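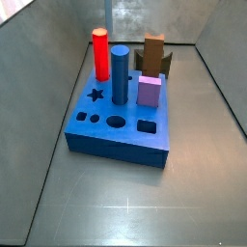
Bomel Community Solar, minutes of the April meeting

I took the minutes again, so blame me for the spelling. We got going at 7:10 with 20 people in the room, and Reshma Van Wyk chaired.

Last month's minutes went through with one fix (I had Kenneth down as seconding something he voted against, sorry Kenneth!).

Rooftop panels at the Mudow Street school. Yurani Sánchez has the revised quote from Clalasus and it's for 80 panels now, up from the 64 we talked about in the winter — the extra 16 go on the gym roof. The district still wants a letter from a structural engineer before it signs the lease. Yurani will chase that and copy me in. Quite a bit of back and forth over whether we should wait on the gym part and start with the main building. Agreed to wait for the letter and decide then.

Battery. I gave my little talk on adding storage and ran way over, as usual. My own view is that we should leave space for it in the electrical room now and buy it later.
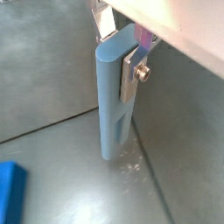

Kenneth Niven wasn't convinced, and said that leaving space costs money too if the conduit has to be run twice, so he'd like to see both versions priced before anyone votes. Fair enough. I'll ask Clalasus for the two numbers.

Member shares. We have 26 households signed up and a few more who keep saying yes and not sending the form. Amparo Usuga is going to call them. She also wants the form cut down to one page, and everyone was for that.

Utility hookup. Application is in, no reply yet.

Any other business. Somebody left a green umbrella last time — I have it in my car.

Closed at 8:45. Next meeting same place, and Reshma is bringing the lease draft.

Ulises Quispe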